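Gripper inspection checklist, Clivar grasp repeatability runs
Friday, February 23, 2018
Site: Fotholm, bench 2
Fill in before every block. Comments go under the item, keep them short.

1. E-stop within reach, tested. OK
2. Air off, lines bled. N/A, electric
3. Wrist bolts torqued. OK
Paint marks still line up.
4. Cable strain relief. OK, watch it
Zip tie getting close to the elbow at full reach. Move it before next block.
5. Finger surfaces, cracks or layer splits. OK
No splits. Right finger rough on the outer edge, small bumps. Leave it, outer edge doesnt touch the part. Do NOT sand mid-series, changes the numbers.
6. Tabs at the inner tips. OK
All there, facing each other. Replace both fingers as a set if one goes.

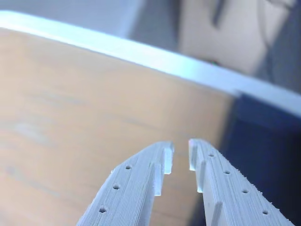 How often do fingers get swapped during a series?
Every 2000 closes, or right away if a tab chips, and the count goes back to zero in the log.

7. Zero the gap. OK
Jog closed, back off, save. Old offset from October was still loaded, deleted it.
8. Force limit matches the test plan. FIXED
Was set for the Carnevley parts, way too high. Back to plan value.
9. Warm-up closes, 300, no part. OK
Drift settled after almost 2 minutes, same as last block.
10. Log file name and block number. OK
Godoy script overwrites if you reuse a number. Check twice.

Result so far: slip rate lower with the stepped tabs than with flat tips, same force, same part. Only one part shape tested so dont quote it yet. Need the round parts next, then the thin ones.

Open: zip tie (item 4), spare finger set to print, recieving log for new load cell.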